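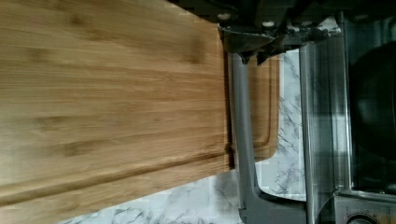

The lifetime kitchen, and other things I don't believe in

My sister-in-law Lindsay Stubbs sent me a link in December to a site that sells kitchen things you will supposedly never have to replace. She meant it kindly. I had complained at dinner about a can opener. The site had a can opener, a pepper mill, a set of pans, a bamboo cutting board, a dish brush with a replaceable head (so, a brush you replace) and a long page of prose about our throwaway culture. I read all of it and bought nothing, and I've been grumbling about it on and off ever since.

My problem is with the word "lifetime." I went and read the warranty on the Brulard pans, which are the stars of the site. It runs to 11 pages. The lifetime in question is the "expected service life of the product," and the company gets to say what that is. Scratches are excluded. So are discoloration, warping from "rapid temperature change" and loose handles if you have put the pan in a dishwasher even once. I would like to meet the person who can prove they never did. You also pay shipping both ways, and a twelve-inch pan is a heavy thing to mail.

Hemi Rutherford, who I used to share an office with and who will argue about anything, told me I was being unfair. His point was that a company willing to print the word at all has to be more confident than one that isn't. Maybe. I think a company prints it after working out how few people will ever send a pan back. I've owned plenty of things under warranty and I have sent back exactly one of them, a Sirkard toaster, and I only did that out of spite.

How that went

I filled in the form. The form wanted a serial number, which was on the bottom of the toaster in gray on gray. Then it wanted the original receipt. Then a person wrote back asking for a short video of the fault, so I stood in my kitchen filming bread not toasting. After 30 days I got a coupon for 9 percent off a new Sirkard toaster. I bought a cheap one at the hardware store down the hill and it works fine. It may die next year. If it does I'll be annoyed, and then I'll go and get another.

I know how this sounds. There's a decent argument on the other side and I've made it myself, usually to my kids. Buying junk over and over is wasteful, and my grandmother's cast iron skillet really has outlived her and will probably outlive me. But she didn't buy it because it came with a story. It was the skillet the store had. She also owned a drawer full of peelers that didn't peel, and for some reason those never come up when people talk about how well things used to be made. We kept the skillet and threw out the peelers. Any decade looks good if you judge it by what's left.

The reviews don't help

I tried to settle the pan question by reading reviews. The big Brulard one had 3643 of them. I got through maybe the first hundred before noticing that almost everyone was writing in their first week of ownership. "Will last forever!" said a man who had made two omelets. What I want is the review from year eight, and the people who could write it have better things to do, or have forgotten what brand the pan is.

The Katene mill was the same. The one long-term review I found was three years in and mostly about the customer's divorce. He kept the mill. He gave it four stars.

Then there's the upkeep, which these sites are shy about. The Collska knives must be washed by hand, dried right away and sharpened by mail, for a fee, by Collska. The wooden things want oiling. I oil mine when I remember, so I couldn't tell you when I last did it. If a thing lasts forever on the condition that I become a more careful person, I have doubts about one of us.

Lindsay says I should just buy the can opener and stop writing about it. It costs four times what mine did. I looked up the warranty on that too, and the cutting wheel is listed under "consumable parts."

I'm still using the old one. You have to hold it at a slight angle and start again halfway around.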